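Taking an Old Desktop Apart Without Losing Your Mind (or Your Screws)

Posted May 9, 2020

I finally got around to the old towers under the stairs, and I learned a few things the hard way, so I'm writing them down while my knuckles still hurt. If you've got a dead PC you want to strip for parts before it goes to recycling, maybe this saves you an afternoon!

First thing, shut it down properly, pull the power cord out of the wall and hold the power button in for a few seconds. Then leave the power supply itself alone. Unscrew it and lift it out whole if you like, but don't open that box. I mean it. The stuff inside can hold a charge long after the plug is out.

Lay the case on its side with the open part facing the ceiling. I spent years working on these things standing up (me squatting on the floor, flashlight in my teeth) and I'd never go back. Parts come straight up at you and dropped screws stay where you can see them. A table at hip height is even better – your back will thank you. 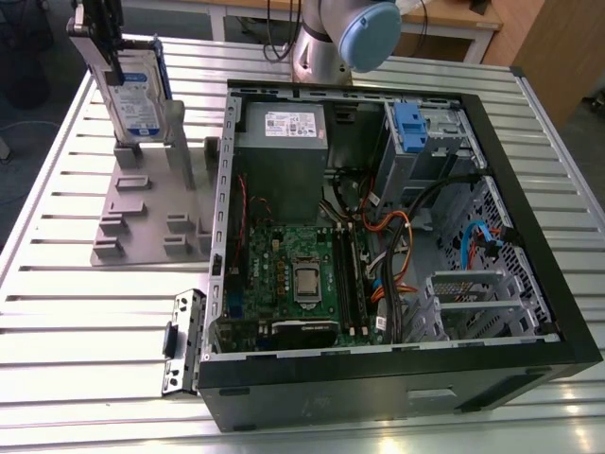
Side panel off, tower lying down, and the hard drive up and out in its gray caddy.

I like to get the hard drive out early. It's the one part with your tax returns and baby pictures on it, so I want it somewhere safe before I start yanking on cables. Unplug the data cable and the power cable by the plugs, never by the wires. If there's a little metal tab on the data plug, squeeze it first. Lots of caddies just slide, and some have a latch you pinch. If yours won't budge, stop pulling and look for a screw, there's always one hiding.

Write on a piece of masking tape what machine the drive came from and stick it on the caddy (keep the tape off the label, you might want the model number later). I found 427 vacation photos on one of mine that I thought were gone for good.

For the memory, push the clips at the ends of the slots outward and the sticks pop up. The graphics card usually has a screw at the back of the case AND a small catch on the slot, and I've broken that catch more than once. Go slow with a wooden chopstick.

Loose brackets and plastic clips go in a muffin tin, one cup per part of the case. Screws too – I had 47 left over from my first tower, which tells you how well I was sorting back then.

Dust goes last, outside, with a soft paintbrush. Wear an old shirt.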